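Some news on the hotel side, for those who've been asking. Juniper Mercado starts as general manager at the Fidinstead in March. She comes over from the Prokus group, where she ran rooms and then the whole house at their lakefront property.

2/ The Fidinstead has 55 rooms and one restaurant. It was a customs office, then a furniture warehouse, then closed for a long stretch. Ó Néill, the family firm that owns it, bought the building and the parking lot behind it in one deal.

3/ Juniper's first hire was Asanka Wanigasekara as executive housekeeper. I worked with Asanka years ago on a pre-opening in Halifax. He wrote the room checklist we used there and I still have a copy.
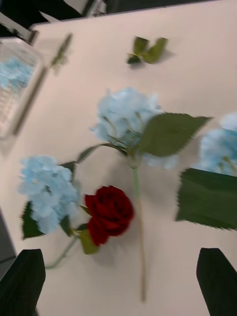

Thread last edited: March, 4:40 p.m.

4/ Opening will be staggered. The second and third floors go first, 32 rooms, and the rest follow when the second elevator is signed off. The inspector has been once and wants the door sensors changed.

5/ Rates aren't public yet. I asked and was told they'll be posted when bookings open. Locals' rate for the shoulder season is planned, midweek only, with proof of address at the desk.

6/ The restaurant is Diarmuid Keogh's. Breakfast and dinner to start, no lunch until the patio is licensed. He's keeping the name Grultamer from his old place on the harbour -- same bread, smaller menu.

7/ Meeting space is one room on the ground floor, 3000 square feet with the divider open. No ballroom. Wedding enquiries go to Úna Sheehan in sales, and she's already holding dates for the fall.
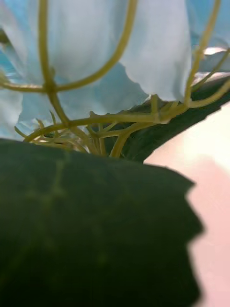 8/ Parking is the part I'd watch. The lot is shared with the medical building until 6 p.m., so early arrivals will be sent to the garage on the next block. Guests pay the garage and the hotel takes it off the bill at checkout.

9/ Staffing: they're still looking for night audit, two bell staff and a maintenance lead. Night audit is full-time with benefits. Apply through the hotel's own site. The listing on the job board has the old start date.

10/ Someone asked about Ruairí Carroll, who was doing the job on an interim basis. He's staying with Ó Néill and moving to their head office to look after the renovation budget for the other properties.

11/ Correction to post 4: it's the third and fourth floors opening first. The second is the one waiting on carpet. Room count is the same.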